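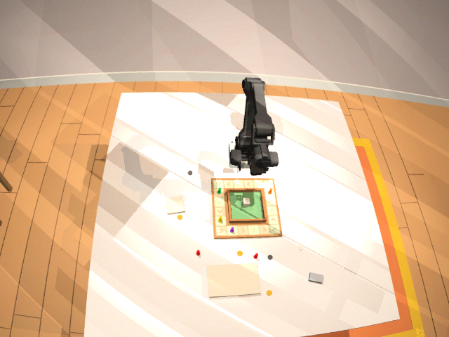

Chamado: deploy do app de agendamento falhando em staging (Rails)
Cliente: Lovbridge
Aberto por: Teodor Manole
Prioridade: alta
Status: resolvido, com pendência

09:10
Deploy em staging trava nas migrations. Produção ok, ninguém mexeu lá. Branch da tela nova de onboarding, a mesma que a designer aprovou ontem. Log para em "add index on bookings" e fica nisso até o timeout de 300 segundos.

09:25
Rodei local com banco limpo, passa. Com dump de staging não passa. Então é dado, não é código. Ou é os dois.

09:40
Tabela bookings tem umas linhas duplicadas (mesmo user_id + slot_id). O índice novo é unique. Mas aí devia dar erro, não travar. Esquisito.

10:05
Achei conexão presa: worker do Steseo segurando transação aberta em bookings desde a noite. O índice fica esperando o lock. Matei o processo:
pg_terminate_backend no pid do worker
Rodei de novo, agora dá o erro certo:
PG::UniqueViolation: could not create unique index "index_bookings_on_user_and_slot"
Pelo menos isso.

10:30
Contagem das duplicadas: quase 2.000. Achei que eram bem menos. Quase tudo criado em fevereiro, quando o botão "Reservar" aceitava clique duplo. Perguntei no canal do Oltmont se alguem usa esses registros pra relatório. Aguardando.

11:15
Resposta do Oltmont: pode apagar, ficar com o mais antigo de cada par. Pedi por escrito aqui no chamado, colaram:
"Ok apagar duplicadas em staging. Em produção NÃO mexer sem avisar antes."
Anotado.

11:35
Script de limpeza em lotes de 200 pra não travar tudo de novo. Worker do Steseo desligado enquanto roda. Primeiro lote ok, conferi na mão alguns registros, o mais antigo ficou.

11:50
Terminou. Índice criado. Deploy passou da migration e caiu nos assets:
Sass::SyntaxError: Undefined variable: "$cor-destaque"
Variavel renomeada na branch do redesign e esqueceram um import em _cards.scss. Corrigido, commit feito, sobe de novo.

12:10
Deploy verde. Tela de onboarding abre. Passo 2 do formulário com o botão desalinhado no Safari, mas isso é outro chamado, mandei pro pessoal do Arroyo que cuida do front.

14:20
Liguei o worker. Fila andando. Olhei pg_stat_activity, nenhuma transação velha pendurada. Coloquei idle_in_transaction_session_timeout no banco de staging, antes tava sem nada.

14:45
Botão "Reservar" agora desabilita depois do primeiro clique. Testei clicando feito doido, só cria um registro. Se por acaso passar, o índice barra e mostra "horário já reservado".

Pendências:
- limpeza em produção, janela a combinar com Oltmont, backup antes
- não fazer merge da branch na main até isso sair
- Steseo precisa olhar por que o worker não fecha a transação quando o envio de email falha (suspeita minha, não confirmei)
- incluir lock_timeout nas migrations daqui pra frente

Teodor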